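# Toy swap is back, and the boxes are filling up

10/2/25

A quick bit of news from our end of town: the toy and trinket swap is on again, and this time it's moving to the old Drokura hall on Frandsen Street. Same idea as before – you bring what your household has finished with, you take home something that somebody else's has finished with, and no money changes hands unless you fancy a coffee.

If you missed the last one in September, it was a squash. We had it in the back of the Kakix café, which was lovely and warm but really built for people sitting down, and by the time the pushchairs had arrived you couldn't get near the jigsaws. In the end 108 things found new homes, according to the sheet by the door, and that's only what people remembered to write down. I know for a fact that I walked out with a tin drum and didn't sign for it. (Sorry. I've since been asked to sign for the drum.)

Sólveig Kárason is running it again, and she's asked me to pass on that the small stuff is what goes fastest. Big plastic garages and ride-on tractors are welcome, but they need a car to get them home and most of us turn up on foot. Little figures, dolls, ornaments, soft toys, anything that fits in a coat pocket – that's what people dig for. I've been having a sort through at my own round table this week, with the quilted cloth on to save the glass bit in the middle, and I can report that small things take far longer than big ones. You pick each one up, you turn it over, you try to remember which aunt it came from, and then it's dark outside and you've done half a shelf.

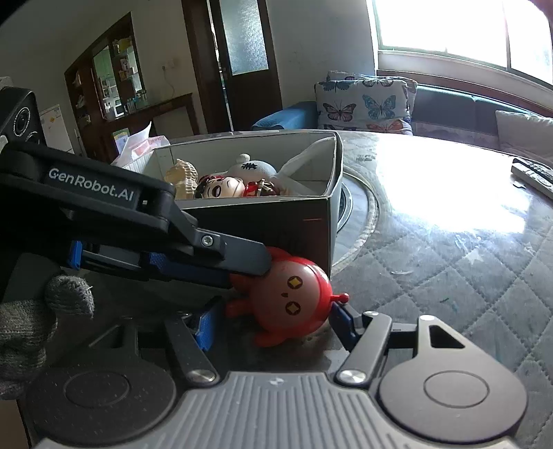
I keep going back and forth about the ornaments, mind you. My rule last time was that anything I hadn't looked at for two years had to go, and I broke it straight away over a china dog. Sólveig says to put the doubtful ones in the box anyway and leave the box by the front door for a week. If you go and fetch something back out, keep it. If you don't, off it goes! I'm trying it, and so far I've only cheated once.

Now for the practical bits. The doors open at 10 in the morning and we pack up at 2. You can drop boxes off from 9, and please do if you can, as it makes the laying out so much calmer. An ordinary cardboard box is fine, and you can have it back at the end if you write your name on the bottom. Wrap anything breakable in an old tea towel or a bit of cloth – newspaper leaves black all over the white toys and then somebody has to stand at the sink with them.

A few things we can't take: car seats, anything with a frayed lead, and puzzles with pieces missing (unless you own up on the lid, in which case the craft table will happily have them). Battery toys are fine, but do pop a battery in first to see if they still go. There was a singing fish in September that had us all stumped, and it's still in Sólveig's porch.

There'll be tables down both sides of the hall, with soft toys along the window and figures and dolls nearest the stage. Usmont, the bakery on the corner, is sending over buns, and the tea urn has been promised by the bowls club. The hall has a ramp at the side door and the loos are on the level. Parking is poor, so come on foot or by bus if you're able.

Whatever hasn't been claimed by closing time will be boxed up and offered to the two playgroups that share the hall, and the rest goes to the charity shop the following morning. If you'd like to lend a hand with the packing up, just stay behind and somebody will give you a box to fill. And if you spot a china dog on the ornaments table, that'll be mine, so please be quick about it before I change my mind.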